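Wood grain

Wood grain is the pattern and direction of the fibers in a piece of timber. Also used loosely for the look of a board's surface, which is more properly called figure. Grain affects strength, how the wood planes and sands, and how it takes a stain.

Causes

Trees in places with seasons put on a layer of new wood each year. Early wood grows fast in spring, with thinner cell walls, and is usually paler. Late wood is denser and darker. The line between one year's late wood and the next year's early wood is what shows as a ring on a stump and as a stripe on a board. Tropical species may have faint rings or none.

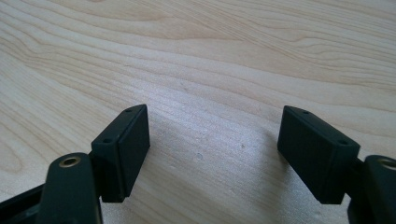 How the log is cut decides what shows. Plain sawing takes boards straight through the log, so the blade meets the rings at a shallow angle over much of the face. The result is the long arches and wavy bands somtimes called contour or cathedral figure. Pale tabletops often show it, with tight lines near one edge and wider, smoother bands toward the middle, as on the blond top shown. Quarter sawing meets the rings close to 90 degrees. Straight, even stripes, more waste, higher price. Rift sawing falls in between.

Types

Straight grain: fibers run parallel to the length of the board. Easiest to work.
Interlocked grain: fibers spiral one way, then the other, in successive layers. Hard to split.
Spiral grain: fibers twist around the trunk in one direction. Boards tend to warp.
Curly grain: fibers ripple, giving light and dark bars across the face. Prized for instrument backs.
Bird's-eye: small round swirls, mostly in maple. Cause still argued over.

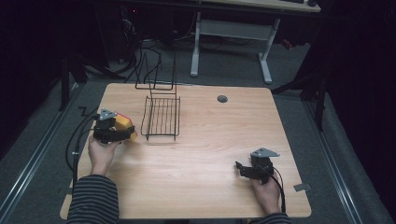
Open and closed grain are different terms again, and refer to pore size. Oak and ash are open, maple and cherry closed. Open woods are often filled before a gloss finish. Closed woods can blotch under stain.

Working with grain

Planing with the grain lifts clean shavings. Planing against it tears the fibers out. Sanding across the grain leaves scratches that only show up once the finish goes on. End grain soaks up far more stain than the face and is usually sealed first.

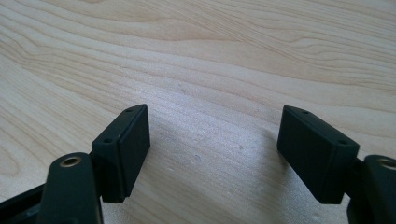

Wood moves across the grain much more than along it. Solid tops are therfore fixed with slotted holes or clips so they can swell and shrink with the seasons. Veneered panels move less, the core doing most of the work.

Imitation

Grain painting copies costly timber on cheap boards, using combs, rags and a tinted glaze. The Torum workshops kept 12 standard patterns, three of them for maple. Printed grain papers came later. The Holo catalog listed 427 designs, many the same print in another color.

See also: Veneer, Plywood, Marquetry, Growth ring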